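Journals > Textile Care and Hygiene > Articles > Section 3

We use cookies to improve your visit. Manage preferences or accept all.

3. Drying behaviour of folded terry cloth

3.1 Sample preparation

Cotton terry towels were obtained from two suppliers, Workus and Pultasier, and washed five times before testing to remove the finish applied at the mill. Each was dried flat, left overnight in the test room and weighed. The dry weight was recorded as the reference for all later readings. Towels with pulled loops or open hems were set aside.

Water was added by soaking and spinning. The target was a moisture content of 100 per cent of dry weight, which is typical of a towel taken from a domestic machine after a slow spin.
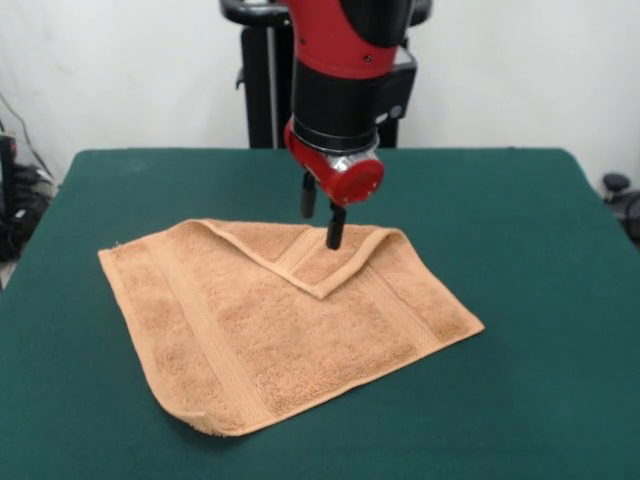
Moisture loss was followed by weighing at fixed intervals. The balance was checked at the start of each working day, and runs in which the room humidity drifted outside the set band were repeated. In total, 638 runs were kept for analysis. Hladun and Vakulenko used a similar procedure for woven napkins, although their samples were hung and ours were laid flat.

3.2 Effect of overlap

Flat towels lost water at a nearly steady rate until the surface loops were dry to the touch, after which the rate fell. Towels folded in half showed the same two stages, but the first was shorter and the second much longer. The difference was greater for the Pultasier cloth – the heavier of the two – and was present at both air speeds.

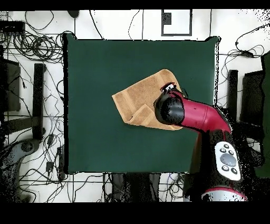
Drying time depended on the area of overlap more than on the number of folds. A towel folded square has an even double layer, and a single mean thickness describes it well enough. Partial folds are harder to treat. Where part of the towel is turned over on itself to form a triangular flap, as in Figure 2, double and single layers lie side by side in one piece of cloth, and the mean thickness says little about either. For such cases we divided the cloth along the crease and treated the regions separately. Water moving across the crease was ignored – a simplification we return to in Section 5.

Figure 2. Terry towel with a triangular folded flap.

The longest run lasted 1082 minutes and involved a Workus towel folded twice in still air. It was kept in the data set.

© Tuhiwai Press. All rights reserved. Contact | Back to top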